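Comparing two hand-held grippers on a plate and tray task

Contents
What you need
Setting up the table
Running the comparison
Reading the results
Common faults

This page covers a side-by-side test of two hand-held grippers using objects you probably have in the kitchen. We use it at Gruvura whenever a new set of jaws comes in, before anything is bolted to an arm. It takes a morning the first time and much less after that. The same steps work for the Gekum jaws and for the older Erer ones, which have a stiffer return spring.

What you need

Two grippers of the same body type, one for each hand
A plain round plate
A shallow tray with a raised lip
A sheet of white foam board
Tape for marking the floor
A notebook or a spreadsheet

Foam board gives you a light, even background and a slightly soft surface, so a jaw that comes down too hard doesn't chip the plate. Ours is cut to 800 mm on the long side. Check that it lies flat before you start. A warped board makes the plate rock and you will blame the gripper.

Setting up the table

Put the board on a low table and stand where you can reach the far edge without leaning. Place the plate at the back and the tray in front of it, nearer to you. Mark the standing position on the floor and give each table position its own number, so that you can go back to it if you have to repeat a session.

Plug in both grippers and open and close each one a few times. Leave enough slack in the cable for the wrist to turn fully. If you feel the cable pull at any point, stop and re-route it.

Wear close-fitting sleeves. Loose cuffs catch on the mounting plates.

Running the comparison

Do each of these with the left hand, then the right, then both together:

1. Take the plate by the rim, lift it clear of the board and put it down again in the same place.
2. Lift the plate over the tray and set it down inside.
3. Take the tray by its lip and slide it towards you.
4. Take the tray by both sides and lift it level.

Repeat each step 12 times. Rest for 3 minutes between steps, as a tired hand squeezes harder and spoils the later readings. Swap the grippers between hands and run the whole list again. Score a lift as clean only if the object doesn't turn in the jaws.

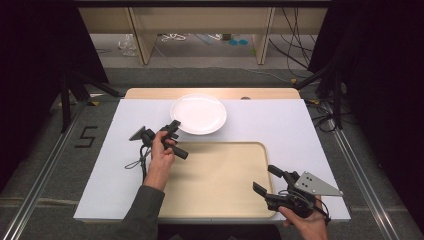

Both grippers over the board, with the plate at the back and the tray in front.

Reading the results

Count the clean lifts for each gripper and compare the same hand with the same hand. In our October session the Gekum jaws managed 24 clean lifts on the plate rim, the full number over both hands. The Erer jaws did better on the tray, where the stiffer spring helped.

Common faults

Plate turns in the jaws: wipe the pads and try again before changing anything else.
One jaw lags behind the other: check the linkage screw.
Readings drop out: reseat the cable at the gripper end.

For fixing the jaws to an arm afterwards, see the Bermúdez adapter page.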